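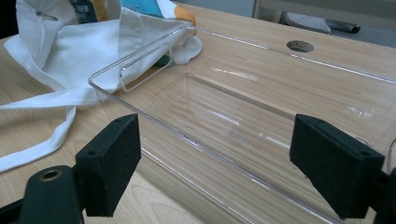
Section 5: Settling In Your Druvia 300 Refrigerator

Welcome back, and well done on getting the refrigerator through the door! If you have followed Section 4, your Druvia 300 is now standing in the kitchen with its packing tape off and its shelves still in their foam. This section takes you from there to the first proper load of groceries. It's an easy afternoon's work, most of it waiting, so put the kettle on and take your time.

You will need a small spirit level, a soft cloth, a bowl of warm water with a spoonful of baking soda in it, and the flat wrench from the paper bag marked Zadier. If the wrench has gone missing, an adjustable one will do nicely.

5.1 Leveling the cabinet

1. Slide the refrigerator to within a hand's width of its final spot. Leave yourself enough room to get at both front feet.

2. Pull the kick plate straight toward you with both hands. It is held by clips and comes away with a bit of a snap the first time, which startles everyone.

3. Lay the spirit level on top of the cabinet, side to side. Turn the front feet with the wrench until the bubble is centered. Clockwise raises that corner and counterclockwise lowers it.

4. Now turn the level so it runs front to back. The cabinet should lean back very slightly, so that a door left half open drifts shut without help.

5. Check side to side once more (it will have changed a little, it always does) and push the kick plate back on.

Note: On a wooden floor, look at the level again after a week or so. Old boards give under a full refrigerator, and you may want a half turn on one foot.

CAUTION: Do not reach under the cabinet while someone else is tipping it. Have your helper hold it steady and keep your fingers out until it is standing on all of its feet.

5.2 Standing time and first power-up

1. If the refrigerator traveled upright the whole way, let it stand for 2 hours before you plug it in. If it was laid down at any point, or if you simply don't know, leave it overnight.

2. While it stands, wash the inside with the baking soda water and dry it with the cloth. Do the door seals too, easing the folds open with a fingertip. Please don't use scented cleaners in here. The smell gets into the butter and stays for weeks.

3. Plug directly into a grounded wall outlet. Do not use an extension cord or a power strip.

4. The display shows two dashes and then a temperature. It will be a warm one, and the warning light will be on. Press the bell button once to quiet the chime.

5. Close the doors and leave them closed until the warning light goes out. We know how tempting it is to peek, but every peek adds to the wait.

Note: You may hear gurgling, ticking and now and then a soft pop. All of these are normal sounds and are listed with their causes on page 113. A steady rattle usually means the cabinet is touching a wall or a cupboard.

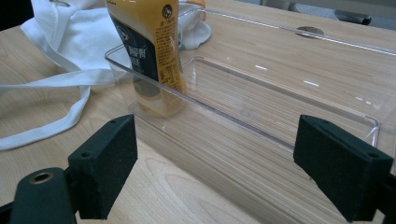
Before you put any food away, decide on your shelf heights, as it is much pleasanter to move an empty shelf than a full one. Start with the tallest things you buy every week and give them a shelf with some headroom, then divide what's left among the rest. Many of our customers like to use clear trays as pull-out drawers, and it's a habit we can recommend, particularly on the deep lower shelves where jars go to be forgotten. Load a tray from one end, the way the bottle with the yellow-orange label stands at the left end of its tray, and the rest of the floor stays free for whatever comes home from the store next. Check that the tray clears the door bins before you settle on a height. If it catches, move the shelf one notch or turn the tray the other way around.

5.3 Moving a shelf

1. Take everything off it, including the small things at the back.

2. Lift the front edge until you feel the rear hooks come free, and draw the shelf out at that angle.

3. Choose your new slots, making sure the left and right hooks are at the same level. Count up from the bottom if you are unsure.

4. Push the hooks in, lower the front edge, and press down gently with your palm. A shelf that rocks is not seated. Lift it out and try again.

CAUTION: Glass shelves that have just come out of a cold refrigerator should be left to reach room temperature before you wash them in hot water.

5.4 The first load

1. Wait for the warning light to go out, then put in a few things at a time.

2. Let cooked food cool on the counter until it stops steaming, then cover it and put it in promptly.

3. Keep raw meat and fish in covered containers on the lowest shelf.

4. Leave a finger's width between the food and the back wall. Lettuce pressed up against the wall will freeze, and you'll be cross with us.

5. Set the humidity slider on the crisper to the leaf mark for greens, or to the apple mark for fruit.

Eggs can go wherever you like as long as it isn't the door. The egg rack is loose on purpose and fits any of the main shelves.
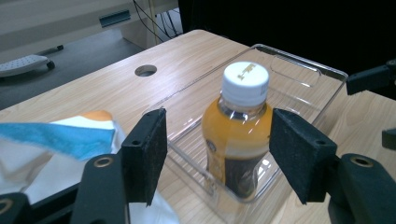
Drinks and Door Bins
By Niilo Sjöberg, with additions by Lauri Karppinen

The door is the warmest part of any refrigerator, and it gets swung about all day long, so it suits the things that don't mind: condiments, jam, unopened juice, mustard in every one of its varieties. Milk keeps better on a shelf, toward the back. If your family drinks a lot of it and you really must have it in the door, use the lowest bin and buy the smaller carton.

To move a door bin, empty it, hold it at both sides and push straight up. If it won't budge, a few taps from below with the heel of your hand will free it. Set it on the new pegs and press down until it stops.

Wipe the bins out whenever something drips. Sugary spills left under a bottle turn to glue, and Lauri has met bins in our Drerham service shop that had to be soaked overnight before anyone could get the bottle out. Warm water and dish soap are all you need. The bins are not dishwasher safe, and neither is the egg rack.

When a new bag of groceries goes in, the display may climb a degree or two and come back down over the next few hours. Leave the setting alone while this happens. If the warning light comes on again and is still lit the following morning, check the door seals for a trapped wrapper first, then turn to Section 6, Troubleshooting.

Note: Replacement bins, shelves and egg racks can be ordered from Aaltonen, our parts supplier. Have the number from the silver plate inside the left wall ready when you call. The plate is behind the crisper, so you will need to slide the crisper out to read it.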